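Tania Wijesinghe
10 July 2021

Thread on packing up a kitchen, as we're moving in the next few weeks and several of you asked how I'm going about it. Long one. Mute me if you need to.

The kitchen is the room I left till last when we moved in May a few years back, and I was still wrapping glasses at midnight with the van booked for seven. I'm starting with it this time.

First job was going through the cupboards. Anything chipped, anything with no lid, anything we were given and never used. Two bags to the charity shop and one in the bin.

I kept the ugly gravy boat. My sister will ask after it.

Boxes: I bought a pack from Talteo, double-walled, the small size. Small is right for kitchens. A big box full of plates can't be lifted by anyone in this house.

Bubble wrap was from Rastness, one long roll. It's the small bubble kind. The large bubble is fine for lamps and picture frames but it won't go round a mug without springing open.

Tape was Lecomte brown tape, which tears by hand if you nick the edge first. I did buy a dispenser. It's in a box already, I don't know which.

Where to work. The table was covered in paperwork and the worktop is narrow either side of the hob, so most of the wrapping has been happening next to the sink.

Working by the sink has its good side. Anything that comes out of the cupboard dusty gets rinsed, dried and wrapped without me walking across the room with it.

The bad side is that things end up in the sink and stay there. Small plastic bits mostly. They go in to be washed and then I start on the next shelf. 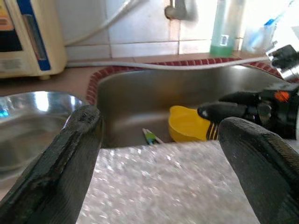
I now clear the sink before I open another cupboard. It sounds fussy, but I lost a whole evening to hunting for a measuring spoon that had been under a tea towel on the drainer.

Steel sinks are forgiving for this sort of job, by the way. I dropped a pan lid in ours and it only made a noise. I wouldn't fancy it with a ceramic one.

I'll miss the little red tiles round the edge. They were here when we came and I spent the first year planning to get rid of them. The grout needs an old toothbrush and some patience but they do look nice when they're clean.

Plates: wrapped one at a time, then stood on edge in the box like records. Crumpled newspaper underneath and down the sides. I was taught to lay them flat and I've broken more that way.

Bowls go inside each other with a sheet of paper between, then one layer of bubble wrap round the whole stack.

Mugs: paper stuffed inside, wrap round the outside, handle gets an extra fold. I put them in upside down.

Glasses the same, but they get their own box and nothing goes on top of it. I've written NOTHING ON TOP on all four sides and the lid. Somebody put a toaster on it within the hour.

Light plastic things don't need wrapping at all. Scoops, beakers, tubs, funnels. Use them to fill the gaps round the heavier stuff and you'll save on paper.

They do need to be bone dry. I packed a tub with a drop of water in it last time and the smell when we opened that box was something else.

Knives: rolled in a tea towel, then taped, then labelled KNIVES on the roll itself. The label on the box isn't enough when you're reaching in for something else.

Same with the grater and the blade out of the food processor. The blade went into an old margarine tub with the lid taped down.

Open food. Flour, sugar and rice are going in jars with screw lids and travelling in the car. Oil is getting used up or given to next door. I'm not putting oil in a removal van again.

Spices I've stood in a baking tin with a tea towel on top. Some of them are older than my nephew and should have gone in the bin bag, I know.

Labelling. I write the room, then three or four things that are in the box. "Kitchen" by itself is no help when there are nine boxes saying Kitchen and you want the kettle.

One box is marked OPEN FIRST. Kettle, four mugs, teabags, a pan, a wooden spoon, washing-up liquid, a cloth, scissors, loo roll, bin bags. It goes in last and comes out first.

Someone asked about cost. The removal firm is Trumano. They wanted £249 extra to pack the kitchen for us, on top of the move. I've spent £51 on boxes, wrap and tape, and there's plenty left for the other rooms.

It has taken me three evenings, mind. If I had less time I would probably have paid.

Someone else asked whether bubble wrap is wasteful. Fair point. I save it, roll it back up with an elastic band and pass it on. Half of my last lot went to a woman moving into a flat two streets away.

Tea towels, oven gloves and aprons do a good share of the padding too. They have to be moved anyway.

Fridge and freezer: we're eating it down. Fish fingers again tonight. It gets switched off the day before, door propped open, towel on the floor in front.

Still to do in the kitchen: the cupboard over the fridge, the drawer with the batteries and string, and under the sink. I haven't looked under the sink properly for a long time.

Cleaning comes after all that. Oven first, then the cupboard insides, then floor. The sink and the tiles get done on the last morning, once the final cup of tea has been made.

If you've got a decent way of packing a big casserole with a heavy lid, reply and tell me. I've got the lid upside down with a towel under it at the moment and I don't trust it.

More from Tania Wijesinghe
Getting limescale off a tap without scratching it
What I keep in the shed and why there's so much of it
Small boxes or large boxes? Your replies
Defrosting a chest freezer in one afternoon

Contact | Copyright 2021 | Back to top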